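3.2 Small objects on the tray

The sorting task used the Branwood set of wooden cubes together with ordinary household items of a similar size. Everything was placed on a dark tray with a raised rim, on a wooden table. The dark floor was chosen after a trial in March, when pale match sticks were hard to tell from the table top under the lamps at the Zundura room.
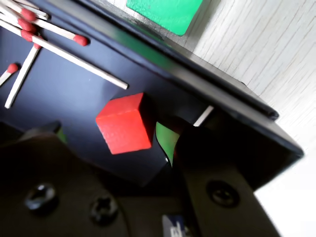
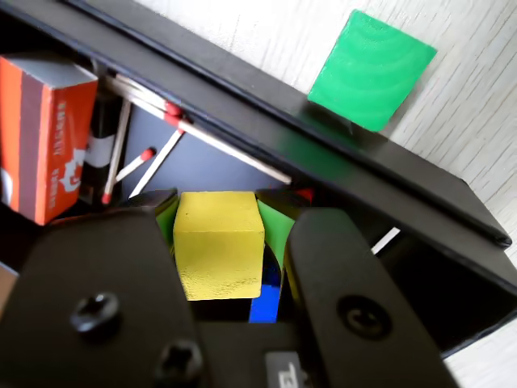 Figure 3. Colored blocks on the dark tray. First view: a red cube and a loose pile of matches with red heads. Second view: a yellow cube, with a blue block partly hidden below it and an orange matchbox turned on its side in the corner of the tray.

Why use matches at all when the cubes already come in several colors? A cube is much the same from any side, while a match is thin, has one colored end, and tends to lie across its neighbors, so the two kinds of object call for different ways of telling where one item stops and the next begins.

Items were tipped onto the tray by hand and left as they fell. We did not straighten the matches or turn the cubes to face one way. Layouts in which an item had landed outside the rim were thrown out and tipped again. The full set holds 1,741 layouts, of which 100 were set aside for checking and never used in tuning.

Colors were named by eye from a fixed card. Red gave the most trouble, as the match heads and the red cube share a color name but differ a good deal in size. Following Jireš, we recorded color and shape as separate entries, so that a red head and a red cube would not be merged in the tables. The Gison scheme, which keeps a single entry for both, was tried on 10 layouts and dropped.

Matches that crossed were entered as one pile, with a note of how many heads could be seen. A match with its head hidden was entered as a stick only. Matchboxes were entered by the side they rested on, whether or not they held anything. Layouts with more than one pile are treated in Section 4.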